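4.2 Segmenting the sorting task into steps

I'll start with the part that gave us the most grief, and that is deciding where one step ends and the next one starts. Our planner (we call it Onimar) wants a clean list of subtasks with a start state and an end state for each. People do not move that way! Someone reaches for a jar with one hand while the other hand is already parked next to whatever comes next, and a labeler has to pick a cut point anyway. In our first pass, Corina Hubmann and I labeled the same 49 episodes separately and then compared notes, and we disagreed all over the place, mostly on the two-handed stuff.

So we gave up on a single track of labels. Each hand now gets its own track, with its own verbs, and the planner reads both. A hand can be "holding," "reaching," "resting" or "out of view," and only the first two need a target object. It sounds like a tiny change, but it got rid of most of our arguments, and it let me throw out a pretty ugly pile of merge rules I had written in February. 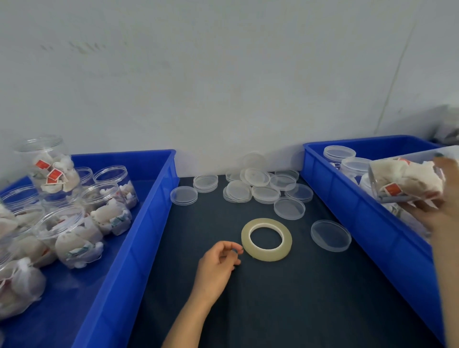 Figure 4. Tea bag jars, loose lids and packing tape on the work surface, with a jar in the right hand.

The second headache was clear plastic. Our perception module runs a detector first and then a tracker (Thaler, the same one from Section 3), and the tracker loves anything with a strong color or a printed tag. A full jar is fine, you get the tea bags inside it basically for free. An empty jar is a lot worse, and a flat clear lid on a dark table is mostly a few bright edges. When two lids overlap, the detector likes to call them one lid, and then the tracker swaps their identities the moment a hand passes over them. I spent way too long tuning thresholds for this before Pichit Duangkaew asked why the planner needed to know which lid was which in the first place.

He was right, it doesn't. Any lid of the correct size will do. We now treat lids as a pool: the planner asks for "a lid," perception returns the candidate with the best grasp score, and identity only gets assigned once a hand is holding it. A stack counts as one candidate until the top lid moves. Jars still keep their identities, because whether a given jar is full or empty changes which crate it belongs in, and mixing those up would wreck the plan.

Fullness itself is a separate little classifier on the jar crop. I wanted three classes (full, partly full, empty) and Şükran Gökçe talked me into a single continuous score, which I grumbled about and then liked. The planner applies its own cutoff, and if the score sits too close to that cutoff it waits 10 frames and asks again before committing to a crate. You do pay for that in speed, and I would love to get rid of the wait, but for now it stays in.

All of the numbers in Section 5 use the two-track labels and the lid pool. The older single-track labels are kept in the Daluvley branch for anyone who wants to rerun the comparison.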